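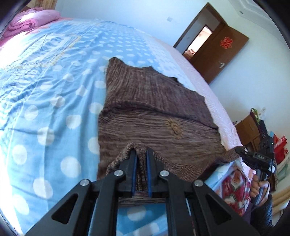
Folding by gripper: where the Evangelista project stands

Most of you have heard by now that the folding room at Flastside is getting two robot arms from Veltik. The project goes by the name Evangelista, and it has been the main subject at every shift meeting since spring. This item puts what has been decided in one place, along with what is still open.

Purkano has 134 people on the payroll, and eight of them have been working with the hand-held grippers. The work is folding, the same folding we do for home customers every day, but done with a gripper in the hand instead of bare fingers. Each gripper has two parallel fingers with blue rubber pads, and you pick up the cloth by closing them on an edge or a fold. The recordings go to Veltik, where they are used to train the arms.

Knitwear has taken up most of the time. A brown ribbed sweater spread over a polka-dot bedsheet is a fair sample of the job: the cloth bunches into a ridge where the fingers close on it, and it has to be laid flat again before the next fold. With your hands you would smooth that out without thinking. With grippers it is a separate move and you have to learn it. Shirts and pillowcases were easier from the first day.

So far the group has recorded 3169 folds. Veltik wants more of them done on beds and sofas, where the surface gives and the light is different from our tables. The arms will run on tables at first, but Veltik says training on one kind of surface only makes them fail when anything is moved.

What changes in the folding room

The two arms will take towels, pillowcases, flat sheets and plain T-shirts. These items go through in large batches and are also the ones that come up most often when people report sore wrists and shoulders. Knitwear, baby clothes, anything with buttons or beads, and all items marked for repair stay with people.

Every arm needs a person near it. That person feeds the bin, pulls out what the arm drops or folds badly, and stops it when something is wrong. We are calling this the table post for now. It will be held for no more than four hours at a stretch, then you rotate to inspection, packing or hand folding. The limit came out of the trial week, when people on the post said that watching the arm was more tiring than folding. You are standing still and waiting for something to go wrong, and that wears on you in a different way.

The bagging line and the delivery side are not affected. Ironing is not affected either.

Jobs and pay

No one is being let go because of Evangelista. That is in writing and applies to temporary contracts that are already running as well. When someone retires or leaves the folding room, the opening may not be filled in the same form. Management has said this openly and it should be said here too. Over a few years the folding room will probably be smaller, and inspection and repair will be larger.

The table post is paid at the inspection rate, which is one step above folding. Gripper recording is paid at the same rate for the hours you do it. The piece bonus is the part that is not settled. Today it is counted per person, and with an arm at the table it is hard to say whose pieces are whose. Annelies Auer is working on a proposal to replace it with a fixed supplement for the whole room. Those who earn well on the bonus now are worried they will lose by it, and she has asked them to bring their last pay slips so she can work with real amounts.

From the recording group

Beat Strebel has folded at Flastside longer than anyone else on the day shift and joined the recording group in its first week. He was against the project at the beginning and says he is still not sure about it.

"My first sweater looked like something a dog had slept on," he says. "You can't feel the cloth. You have to look at where the edge is, the whole time. After a couple of weeks your hand gets used to it, and then you notice how much you were doing by feel before."

He thinks the slower pace has been useful for training new people. When you fold with grippers you have to break the work down, and he now shows new colleagues the sweater fold in the same order he uses for recording. His complaint is about the grippers themselves, which get heavy by the end of a session. Veltik has promised a lighter handle but has given no date for it.

Others in the group have asked who sees the recordings. Veltik keeps them for training the arms only. They are not used here to measure anyone's speed, and supervisors have no access. If you don't want to take part, or want to stop, tell your shift lead and you go back to your normal post – no reason needed.

Next steps

The arms are due in October. The two tables nearest the loading door will be moved to make room, and the floor there will be closed for one evening while the power is put in. Expect some noise.

Short training sessions for the table post will be held during paid hours, in small groups. Sign up on the sheet beside the time clock. Anyone in folding or inspection can put their name down, including part-timers, and signing up does not commit you to taking the post.

Questions about pay and contracts go to Annelies. For questions about the grippers or the recording work, look for Beat on the day shift.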